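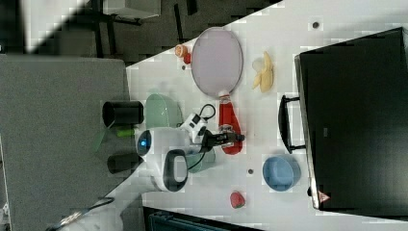 When a company sells off one of its own businesses, we call it a divestment (you'll also see "divestiture", particularly in American papers, and you may use either as long as you don't swap halfway down the page). Last week we spent our time with companies that buy, and I know some of you found that the more exciting half, but the selling side is where I think the really interesting decisions get made, so do bear with me. To give us something easy to hold in our heads, think of a toy frying pan like this one with its glossy red handle, and suppose it belongs to a small toy business which itself belongs to a very large group that mostly makes heating controls. It may be a perfectly good toy business. The question for the group is whether it is worth more to them than it would be to somebody else, and that question will be with us all the way through these notes.

Session 4: Selling a business you own
Handout prepared by Llinos Prosser, revised Sep 3, 2018

Please read this before the seminar if you can manage it. The case is made up of short extracts and there's no need to learn any of it by heart.

Why a group sells

The textbooks give long lists of reasons and I won't copy them all out. In practice most of them come down to the group wanting money for something else, or wanting to be simpler than it is. Zembridge, our case company, is a bit of both. It bought Ivex, the toy maker, as part of a larger purchase some years ago, and never quite knew what to do with it. The managers at Ivex were left alone, which they rather liked, but being left alone also meant that whenever they asked for money to replace a moulding machine they went to the back of the queue.

There's another reason which people are shyer about, and that is pressure from shareholders. An investor looking at Zembridge sees heating controls with a toy maker attached, and may well decide the whole thing is too fiddly to value properly. You will meet the phrase "conglomerate discount" for this. Be a little careful with it, as the evidence is more mixed than the phrase makes it sound, and Wen-hsiung Sin's guest lecture in May went into why. (The slides are still in the shared folder, and well worth an hour of anyone's evening.)

What is being sold, exactly?

You'd think this would be the easy bit! A business inside a group is hardly ever a neat parcel. Ivex has its own factory and its own brand, but its payroll is run by Zembridge, its insurance is part of the group policy, and its computers all sit on the group's network. If you buy Ivex on a given morning, who pays the staff at the end of that month?

The usual answer is a transitional services agreement, in which the seller goes on providing certain things to the business for a set period and charges for them. In our case the agreement runs for 11 months. Do look at what happens when it ends, because that's where the students who do well in the seminar usually start asking questions.

You should also be able to explain the difference between a share sale and an asset sale. In a share sale the buyer takes the company itself, with everything it owns and everything it owes, including old claims that may not have surfaced yet. In an asset sale the buyer picks out the things it wants, such as stock, machinery, brand names and customer lists, and leaves the company behind with the seller. Buyers often lean towards the second and sellers towards the first, and a good deal of negotiating time goes on the gap between them.
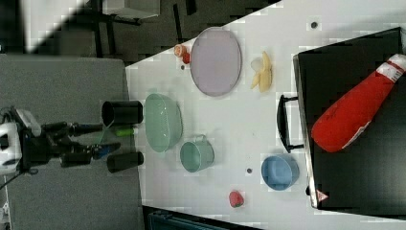
Finding a buyer

Zembridge appointed Stadside as its adviser. An adviser in this position draws up a short anonymous summary, called a teaser, and sends it to possible buyers. Those who are interested sign a confidentiality agreement and only then receive the full information memorandum. After that come first offers, a period of checking (due diligence), final offers, and usually a spell in which one bidder is given a clear run at the deal.

Buyers fall into two broad families. Trade buyers are already in the same line of work or close to it, and can often pay more because they expect savings from putting the two businesses together. Financial buyers, private equity above all, are looking at what the business could earn on its own and what it might be sold for later. Motaung, the eventual buyer, is a trade buyer, and I'd like you to think about whether Zembridge would have been happy with a lower price from a financial buyer who could move faster. Thomas Marras takes the view that it should have been, and I take the other, so you will get both sides whichever seminar group you're in.
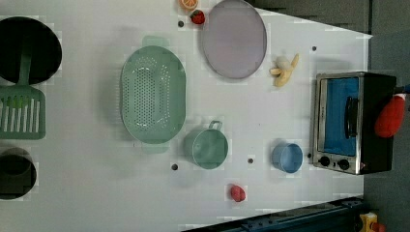
Toy cookware and play food on a white table, with a green slotted spatula.

Announcing the sale

News of a sale tends to get out in pieces. Quite often the trade press reports that a deal has been done before anyone will say who the buyer is, and staff read about it at breakfast. Ivex employs 1000 people, and the case includes the note that Sumathi Raju, its personnel manager, sent round on the morning the story broke. Read it slowly. She says very little in it, and most of what she leaves out she was legally unable to say.

For next time

Write up to 2000 words on whether Zembridge chose the right moment to sell Ivex. Use the case papers first and outside reading second. Assunta Caruso will be taking the drop-in hour while I'm away, and she is very happy to look at a plan, though please don't send her a whole draft the night before.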